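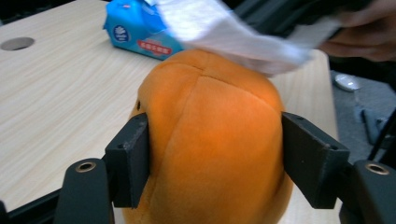
Sunday, May 6, 2018

Slept until almost nine and woke up feeling that the whole day belonged to me, so naturally I spent it sorting stuffed animals. I had been promising myself since March that I would go through the toy bags before the summer fair, and I ran out of other chores to hide behind. The laundry was done on Friday, the car is clean enough, and even the drawer with the batteries in it has been dealt with.

So I made a pot of coffee, put the radio on low, and started on the first bag. I had forgotten how much I like this job once I get going. There is something about putting your hand into a bag of soft things and not knowing what is coming up next! A rabbit with one ear much longer than the other, then a whale, then a bear in a vest that I am fairly sure came from the Jorard bag that Omar Dabbas dropped off before Easter. He said his girls had outgrown everything in it, but there was a note in the younger one's handwriting pinned to the bear, asking for him to go to a house with stairs. I have put the note in an envelope with his name on it. I don't know how I am going to arrange the stairs, but I will try.

The big orange one is my favorite of the whole lot. I keep calling it the pumpkin, though I suppose it could just as well be a creature of some kind that happens to be the color of a pumpkin. It is round on top like a loaf of bread, and the seams come together near the crown in a sort of cross, which reminded me so much of the cushions Aunt Frei used to make for the porch chairs that I had to sit down with it for a minute. She always said you could judge a cushion by where the seams met. Hers met beautifully. I still have one, the green one, and the stuffing has gone flat as a pancake and I will never throw it out.

There is a little dark spot on one side of the orange one, and I couldn't make up my mind about it. It might be a tiny hole, it might be a bit of stitching that is supposed to be there. I got out the good thread anyway and then realized I have every color in that tin except orange. I have red, I have a yellow that is nearly mustard, I have five different blues. So thread goes on the list for tomorrow, along with lightbulbs and something for dinner that isn't eggs.

Fadi Zoubi called around noon to ask how it was going and kept me on the phone for most of an hour - I didn't mind, I had my sandwich while he talked. He has got the big table at Funbridge for the fair again, the one by the side doors, and he wants everything priced ahead of time so we aren't standing there making up numbers like we did last year. We took in 358 dollars last year and he is convinced we can do better. I said we could if he stopped giving things away to every child who looked at him sideways. He laughed, but he knows it's true. He gave away a perfectly good giraffe.

We went back and forth about what to charge. He thinks two dollars for the small ones and five for the large, and I think that's fair for most of them, but I had the orange one in my lap while we were talking and I heard myself say that some of the large ones might be worth more than that. He asked which ones. I changed the subject to parking.

In the afternoon I did the brushing, with the soft brush from the Novex set that Mom gave me and that I have never once used on a coat. It works very well on plush. You go all one way and then back the other, and the color seems to wake up. I ended up with lint on my sweater, lint on the rug, and a sneezing fit that lasted clear through the news. The whale will need a proper wash and so will both of the elephants, and I want to get them on the line early in the week if the weather holds.

By five I had three piles, one for the fair, one for washing, and one for mending, and then the orange one by itself on the armchair, where it looked very settled. I told myself it's only there until I buy the thread. We'll see. I have been known to buy things from my own table before, and Fadi will have plenty to say about it.

Eggs for dinner again. Called Mom, no answer, will try her tomorrow before work.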